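Round Tables: Your Questions
2nd September
By Zubaida Jafri

Can I put the Okier table close to a wall?
Yes, but leave a small space, so that the edge does not rub. We sell many of these tables for small rooms and it is the most usual question.

How do I clean the wood?
Use a soft cloth, almost dry. Please do not use a spray with bleach. For a sticky mark, one drop of washing-up liquid in warm water is enough.

Do you deliver to Vallejo?
Yes. Delivery is free for orders over £200. Under this amount we ask for £2 more on the usual price.

Are the white pads included?
They are in the small bag with the screws. If yours are missing, write to Shahzad Baloch and he will post new ones. 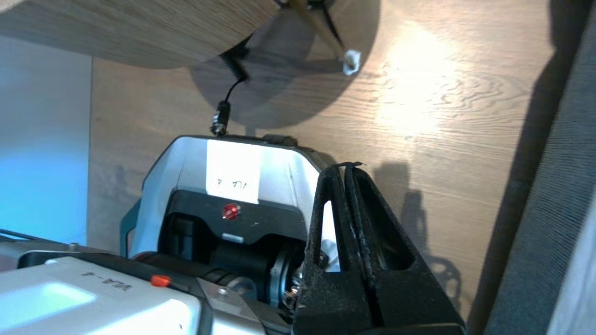
Light oak-coloured round top with its pole and fuzzy white pad, against wood-grained panelling.

My pad has come off. What can I do?
Clean off the old glue, let the place dry, and press a new pad on it for one minute. Wait until the next morning before you move the table.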